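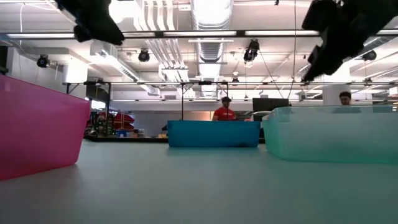 Page 3

Progress report to the Quintana fund, 29/07/2020
Prepared by Mirela Nogueira

Dear Elínborg,

Thank you for your patience with us since May. The sorting strand of Plarketti is well under way, and I'm glad to say that your grant of 600 has gone further than I dared hope — the bins, the cutlery and the table mat are all paid for, with 58 left over. We settled on one colour for each bin, pink, blue and green, so that everybody can talk about them without pointing.

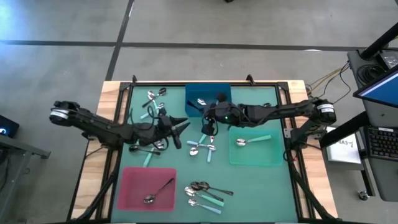
Spoons have taken up most of our attention this month, and I have grown rather fond of them. Forks can wait until Volari sends the next box, which should hold 19 pieces. We wanted a proper mixture, so there are plain metal ones alongside others with teal, mint-green or light blue handles, and the overlapping ones are the sort of muddle you'd find in any kitchen drawer. I'd like to add wooden spoons too, if you agree.

With warm thanks,
Mirela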